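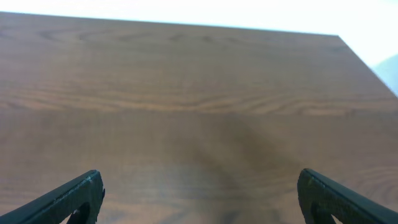 ## Does a robot hand really need a checkup?

The people who sell the Cletik arm say it "looks after itself." I don't believe them. Machines don't look after themselves, and this one has two dark fingers that bump into things all day long.

Look near the top of the left finger. See the small pale scuff? A scuff that size may not matter at all. A crack would. The only way to tell them apart is to stop the arm and check.

## What a checkup is like

At the Ursu workshop, the arm gets a checkup after every 300 grabs. First, a grown-up turns off the power. Then they:

1. Wipe both fingers with a dry cloth.
2. Feel along the edges for cracks.
3. Wiggle each finger. If it wobbles, they tighten the 2 screws at its base.
4. Turn the power back on and open the fingers wide over a bare part of the table.
5. Close them slowly and watch whether they meet in the middle.

The arm has a screen that can say "ALL GOOD." Should you trust it? Once it said so when a screw was loose -- the screen only knows about the motors, and it can't feel a wobble.

So the workshop keeps a paper notebook too. The last line in it says "grab 412, left finger tightened."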